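Rule Two

When I started at Drirkari they gave me a binder, and the binder had 38 rules in it, and I reckon I'd broken half a dozen before morning tea. Rule one was wash your hands. Rule two was one task at a time, start to finish, and if you muck it up you keep going and log it as mucked up.

I hated rule two. I'd come over from Seleck, where you just deleted a bad run and had another go, and everybody's numbers looked gorgeous. My first week I did the same thing, quietly. A fumble here, a dropped spoon there — gone. The auditor from Papadakis rang in May. She'd gone through all 1058 of my runs and she had one question, which was why I never dropped anything.

I said I was careful.

"My grandmother was careful," she said. "She dropped things."

So I went back to the start of the binder, and they sent me out to the kitchen to do chopsticks for a fortnight, which everyone at work called the naughty corner. Chopsticks are awful. They roll, they cross over each other, they lie so close together that you go for one and come up with its neighbour. The rule says you don't straighten them with your free hand first, even when you're dying to.
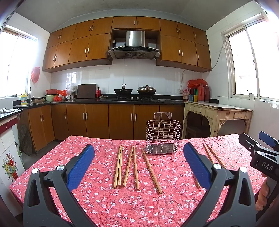

I logged every miss. By the second day I'd stopped swearing at them, and by the fourth I was sort of fond of the red pen column, all those little ticks under "failed". The auditor rang again at the end of it and asked how I was going.

"Terrible," I said.

"Good," she said, and I could hear her turning pages. "Now, about your handwriting."

More stories
The Night Shift at Nelleo
Borrowed Ladder
What the Forklift Wanted
Room 1797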